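Garage and Workshop > Electrics > Fuses

Ask Browse Unanswered Log in

Best way to set out a bench for sorting blade fuses?

vanshelf
I bought a Zemero assortment of blade fuses, 288 in the tub, and the dividers had come out in the post so everything was mixed up. I want to sort them by rating and keep a spare of each in a small holder. The fuses are mostly standard size but there are a few maxi ones in with them. I have a table with a yellow sheet over it.

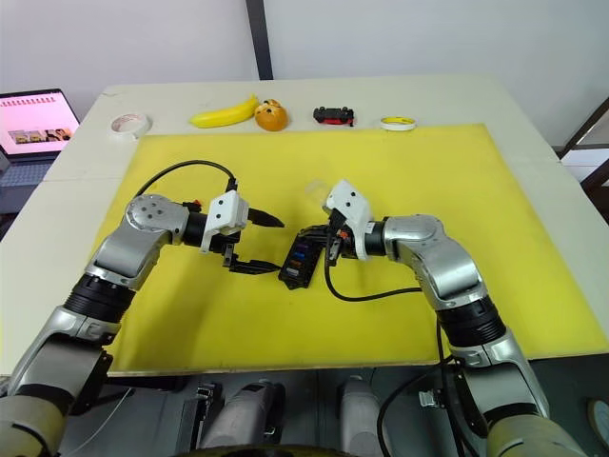 My trouble is telling similar ones apart. The clear ones in particular catch me out, and I don't want to put the wrong thing in the van. Do I go by the colour or the number? And is yellow a daft colour to work on?

bench_end
Go by the number. The rating is normally moulded or printed on the top of the fuse, and the colour is only there to help you find it quickly. On standard blades red is 10 amp, light blue is 15, yellow is 20, clear is 25 and green is 30. The maxi size has its own list. Green is 30 amp on both, but clear is 25 on a standard fuse and 80 on a maxi, so sort by size first and colour second.

Tip out a few at a time and leave gaps between them. Put the holder down flat near the back of the table, where your sleeve won't catch it.
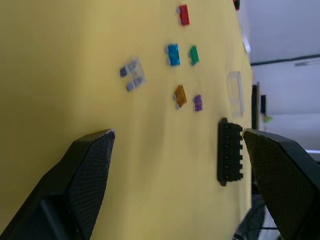 Check each one as you go. With a clear body you can look straight through at the link. With the darker ones, use a meter on continuity and touch the two test points on top. Anything that doesn't beep goes in the bin. I did a tub of 50 last April and two were dead out of the bag.

Don't force a maxi into a standard slot. The blades are wider and you will spread the contacts.

Grurano66
Yellow is fine except for the 20 amp fuses, which vanish on it. Do those over a sheet of white paper. A foam mat is better than bare table as small bits don't skid so far.

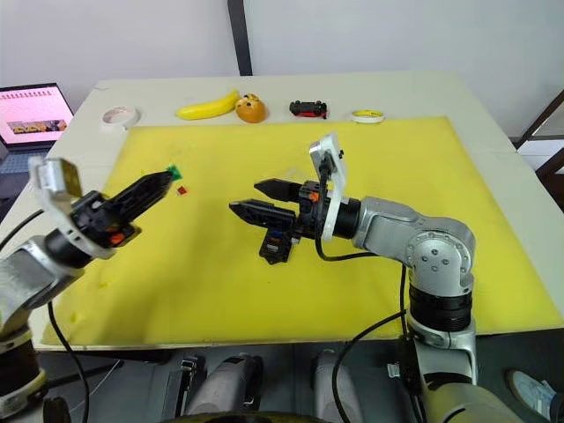 I keep a roll of tape at the back for labels. Write the rating on a strip and stick it to the lid. Matsuda do a box with fixed dividers that won't come out in the post, though the Bellstead market usually has something cheaper.

vanshelf
Thanks both. I had been putting all the clear ones together so I'll start again with those.

Contact us | Copyright of each post stays with its poster | Back to top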